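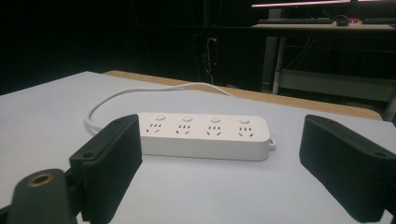

# Rerkcombe Library opens its reading room late for night-shift workers and evening students

RERKCOMBE — Starting in May, the reading room at Rerkcombe Library will stay open until midnight every Wednesday, and we could not be happier to share the news. The late opening has been on our wish list for years (ask anyone at the front desk!) and comes after 3746 people in Rerkcombe, Stirklow and the villages along the Skirnley road filled in our winter survey.

The survey asked one open question: when would you use the library if you could? Bus drivers, bakery staff and nurses coming off the late shift wrote back in numbers we had never seen before. So did adults taking evening classes in Stirklow, many of whom said they do their coursework in parked cars or at the kitchen table after the kids are asleep.

"I read every single answer, some of them twice," said Dzintra Bite, head of reader services. "One woman wrote a full page about wanting a quiet place to finish her bookkeeping course, and at the bottom she asked if we would also please order more Westerns. We have ordered the Westerns."

## What to expect on late nights

The reading room has seats for 30 readers. No booking is needed for a regular seat, and you don't need a library card to come in and sit down, though you will need one to borrow. The front doors close at 8 p.m. as before, and after that the entrance is through the garden gate on the Katene side of the building. The path is lit, and there is a ramp.

Outlets are available at the worktables for laptops and phone chargers. Please keep cords off the walkway between the tables and the periodicals. 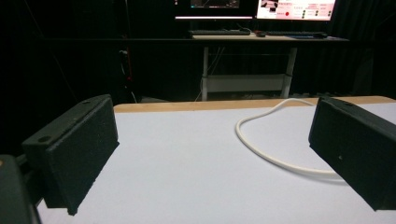 *White tabletop, Rerkcombe Library reading room.*

Tea and coffee will be served in the lobby until 10 p.m. Drinks with lids may come into the reading room; hot food may not, and that includes soup in a flask — we have been asked about this more than once.

## New on the shelves

The late hours arrive together with 800 new titles, chosen almost entirely from survey suggestions. The largest group is exam and trade-course books, among them nursing handbooks, electrical theory and a very good run of beginner accounting. There is also a whole new bay of large-print fiction and a shelf of short novels that can be read in an evening or two. New titles carry a green sticker on the spine and go out on the usual loan, except for the exam books, which stay in the building on late nights so that everybody gets a turn.

## Study circle with the Katene Center

The Katene Center for Adult Learning will host a study circle in the side room each week at 7:30 p.m. Each session runs 90 minutes and is free. Tutors will be on hand for math and writing, and people are welcome to bring any assignment they are stuck on, finished or not.

"Studying alone is hard work, and it goes so much better with somebody across the table," Bite said. "I did my own diploma at night. I would have loved a room like this one."

Places in the study circle can be reserved at the front desk or by phone during opening hours. Readers coming from Stirklow should note that the last bus back leaves from the stop outside the post office at 12:20 a.m.

Interviews with library staff and visits to the reading room can be arranged on request.

**Press contact:** Dzintra Bite, Reader Services, Rerkcombe Library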